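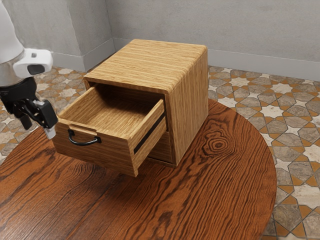 A simulated robot arm beside a small cabinet. The top drawer is partly open.

Robots and Machines | Ages 9 to 12
November 30, 2018
86 shares | 20 comments

How does a robot learn to open a drawer?

By Boonmee Jitpraphai

You can open a drawer without thinking about it. A robot arm has to work out where the handle is, how to get hold of it, which way to pull and when to stop.

One way to teach it is to give it examples. An example is a record of one try, from start to finish. People who build learning systems call this record a demonstration.

Where do the examples come from?

At the Vorkik lab in Kiverdale, many of them are made inside a computer. The table, the cabinet and the arm are all drawn by a program called Cultari. The program also works out how things move when they are pushed or pulled. This is called a simulation.

A person sits at a desk and steers the arm with a hand controller. Many times each second, the computer saves two kinds of information:

- what the arm's camera would see
- how the person moved the arm

One try at the drawer fills roughly 600 of these saved steps. When the try ends, the person marks it as a success or a failure and the cabinet is set back to its starting place.

Why change the room?

If every example had the same table and the same floor, the system might learn the wrong thing. It could link "pull here" to a pattern in the wood and miss the handle completely. So the program swaps the colours and patterns between tries. It also moves the cabinet a little and turns it. The drawer works the same way each time.

How many examples are needed?

The drawer set has 400. The learning system goes through them again and again. Each time, it guesses the next movement and compares its guess with what the person did. Then it changes its own numbers slightly so that the next guess is closer.

After that it is tested on cabinets that were not in the set. The last test uses a real arm and a real drawer. Real drawers can stick, and real handles can be slippery, so some skills have to be practised again outside the computer.

Words to know

Gripper: the part of a robot arm that holds things.
Simulation: a copy of a place or event, worked out by a computer.

More in Robots and Machines
What is a sensor?
Antwi, the robot that sorts post
Why do robot arms have so many joints?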